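Stundska Hand-Held Gripper, Teaching Edition

Add to quote | Spec sheet | Ask a question

If you have ever tried to teach a robot arm to do something a child could do without thinking, you know how long an afternoon can get. The Stundska is our hand-held gripper for recording manipulation tasks the easy way: you pick it up, you do the job yourself, and the camera on the tool sees what the fingers see. We started building them in our Ernau workshop for our own studies, and enough labs wrote to ask for one that we finally gave it a page of its own.

What we used it for

The gripper grew up alongside a piece of research by Tùng Phùng and Nhàn Huỳnh, and we're still a little proud of it, so please bear with us. They wanted to know whether a policy learns a task better from many recordings that all look alike, or from fewer recordings in which the object and its cord are laid out differently every time. Cords are a wonderful test for this (and a maddening one!) because they never settle the same way twice.

They recorded 3,190 demonstrations over seven everyday objects and trained on two kinds of sets, one tidy and one deliberately messy. The policy trained on the messy set did better on layouts it had never met, even with only 300 demonstrations per object to learn from. The gap was widest for anything with a plug on the end. On layouts close to the training ones, the two came out almost even, and we'd rather you knew that before you plan a big collection.

The power strip was the object that taught us the most. White plastic on a white table gives the camera very little to hold on to, so the edges, the shadows and that tiny red light by the switch carry a lot of the information. Tùng's advice is to include a few low-contrast pairs like this one early in your collection, while you can still change your lighting.

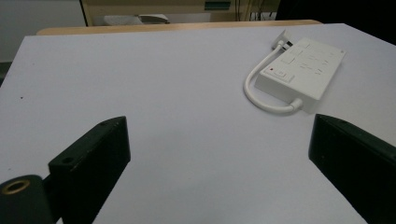
What you get

One hand-held gripper with the camera mount fitted
Two dark, blocky fingers with beveled tops
Spare finger set
Cukitz recording software, single-lab license
The layout cards Nhàn drew up for the study, ready to print

Good to know before ordering

The camera is sold separately, as most labs already have one they like. The Szalai carrying case fits the gripper with its fingers on, though you'll want to take the camera off first. Left-handed users get along with it just fine.

Page last updated November 10, 2021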